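Bigger is not a plan

Rellis wants to buy Fistance, and by Friday we will probably know the price. The two companies lease delivery vans and refrigerated trailers, which sounds dull until you remember that nearly everything in a corner shop arrives in one. Put together, they would own 1333 depots and yards, and Rellis would be the only lessor of any size left in half the towns where it trades.

The pitch to shareholders is savings. It is always savings. Eglė Liepiņa, who runs Rellis, told investors in August that the combined group would be "leaner from the first morning". I have read that sentence several times and still can't say what it means. Are they closing yards? Selling trailers? She was asked twice and gave the same answer twice.

I would be less grumpy if we hadn't been here before. When Rellis took over Huerta, the promised savings were going to show up within 8 months. What showed up was a write-down, a new logo on the trailers and a rise in the monthly charge for small customers. Triin Žukauskas, who had been Huerta's finance chief, left before the first set of joint accounts came out. Perhaps she just fancied a change.

The debt bothers me more. Rellis is borrowing most of the money, at a rate it hasn't published, against vehicles that lose value every day they are parked. Its bankers say the fleet is worth more than the loan. Bankers paid on completion would say that, wouldn't they?

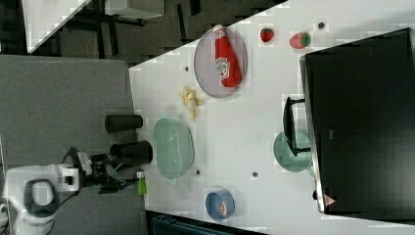

Supporters point to Prikley, a family firm going since 1949, and say that if Rellis doesn't buy Fistance then somebody foreign will. Maybe so. But Prikley has stayed small, owns 1717 trailers outright and has never needed a rescue. Its chairman, Wellington Conceição, was asked whether he felt left behind and said he had no view on other people's borrowing.

The regulator could still ask for disposals, and Azra Begović, who speaks for the smaller hauliers, has asked it to look town by town and not at the national figures. She's right to. A national share can look harmless while a baker in a market town has one phone number to ring.

Fistance's owners will do well whatever happens - sellers usually do. If I held Rellis shares I'd want the yard list before I voted, with the closures marked on it.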